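Stivdale workshop notebook – gripper upkeep, February

Great morning on the cell! Went over every finger screw on the gripper and checked each head by hand, so a creeping one gets caught early. Then straight back onto bowls. 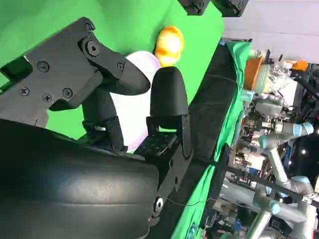 Zoklow reckons the pivot bolt wants checking every shift, and the small ones can wait till the weekly. Fair enough, I've changed the card on the cabinet.

Bread roll next, my favourite test piece. All those ridges, and a tired pad gives itself away on them. I've dropped the closing force to 15 newtons to go easier on the pads.

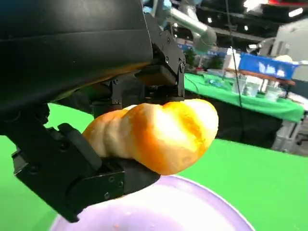 When do the pads get swapped? At more than 2 mm of wear, both fingers together, then re-zero the grip width.

Spare pads are in the Nurolthorpe drawer, 3 pairs left – order more before we run dry. Cable slack on the wrist still to do. I'm keen to try the new clips.
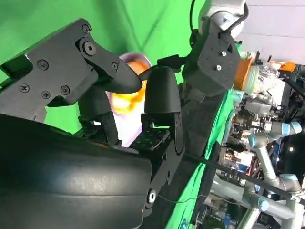 Entry by: cell maintenance technician, Stivdale

Re-zero takes 5 minutes with the Pagano gauge block. Wipe the block first and put it back in its grey box.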